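Gallery: The Craft Table at Skornico

The craft table stands at the back of the Skornico reading room, past the large-print shelf and before the coat hooks. It is open whenever the building is open, and on Wednesday it stays open until eight. Anyone can sit down and use what is there. You don't have to sign anything or join anything.

We started putting this page together in September after people kept writing to ask what we keep on hand. Most wanted to know whether to bring their own scissors before making the trip across town. The short answer is no, but bring them if you like them better than ours. Left-handed users should bring their own for now.

The entries were written by Obinna Ogbonna and Salamatu Oyelaran, with corrections from people who use the table. Where somebody disagreed with an entry, we left the disagreement in.

The supplies

Paper comes in two stacks. The plain white is the same paper that goes in the copier. The colored paper is heavier and costs more, so please cut from the edge of a sheet and put the rest back in the tray. The tray marked Scraps is for pieces bigger than your hand. Anything smaller goes in recycling.

Cardboard is whatever comes in with deliveries. We flatten it on Wednesday morning. If you need a big sheet for a poster or a model base, tell the desk and they will hold one for you.

Glue is in sticks only. We used to have the bottled kind, and the tabletop still has a few hard spots on the underside from that time. Push the stick down before you put the cap on. A stick that has been capped while still wound up gets mashed, and then it only glues on one side.

Markers are kept in black and in a mixed set. The black ones go first. If one is dry, don't put it back. Leave it at the desk and it will be replaced from the cupboard.

Tape is the thing people borrow and forget to return. We keep black tape for book spines and model edges, and clear tape for everything else. Fold the end under a little when you finish. It saves the next person from picking at it with a fingernail.

The bowl

A white bowl is used on the table for small things that roll or slide. It came from Salamatu's kitchen and was meant to be temporary. It has a wide rim and is shallow enough that you can see what is in it without digging.
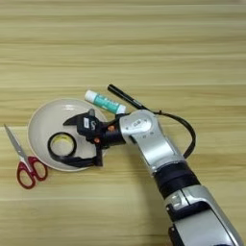
Amerley Acheampong wrote in to say that tape shouldn't go in a bowl at all, because the loose end picks up pencil dust and glitter and after a week it won't stick to anything. She hangs hers on a hook at home and thinks we should put one on the side of the shelf.

We tried a hook two years ago and the tape went missing faster than before, but the point about glitter is fair. Glitter now has its own jar with a screw lid, kept at the desk. Ask for it there. The bowl gets wiped out at closing time.

Scissors

The scissors are for paper, thin card and tape. Close the blades when you set them down. Fabric dulls nothing much on ours, as they are already paper scissors, but they chew it and you won't be happy with the edge. For cloth, the sewing group has proper shears in the locked drawer and will lend them while the group is meeting.

Small children can use the round-tipped pairs from the lower shelf. These cut paper well enough and card badly. An adult should do the card.

What gets made here

Cards, mostly. Before the holidays the table is full of them from opening until dinner. The rest of the year it is school projects, signs for yard sales, book repairs and the odd kite.

Rami Kanaan built a model of the Pledolano footbridge at this table over one winter. He used delivery cardboard for the deck and black tape for the railings, and it came out 50 inches long. It sat on top of the magazine rack until spring and is now at the school.

The book repair evenings are the busiest regular event. People bring paperbacks with loose covers and go home with them taped at the spine. We don't repair old or valuable books, and tape is the wrong thing for those anyway. Ramesh Malhotra runs the repair evenings and can tell you who to ask.

Leaving the table

Put caps back on the glue and the markers. Close the scissors. Brush the scraps into the bin with your hand or the small brush that hangs under the table. If you spilled something, wipe it with a damp cloth and then a dry one, going with the grain. Don't use the spray from the restroom, which leaves the top sticky.

Work that needs to dry overnight can go on the windowsill with your name on it. We keep it for 4 days. After that it goes in the box by the door, and when the box is full it gets emptied.

Giving supplies

We are glad to have unopened glue sticks, markers in black, plain pencils and rolls of tape of any width. We have enough yarn. We have far too many buttons, roughly 4,000 by Obinna's guess, and would like someone to take a bag of them home.

Leave donations at the front desk during opening hours, with a note if you want the bag or box back.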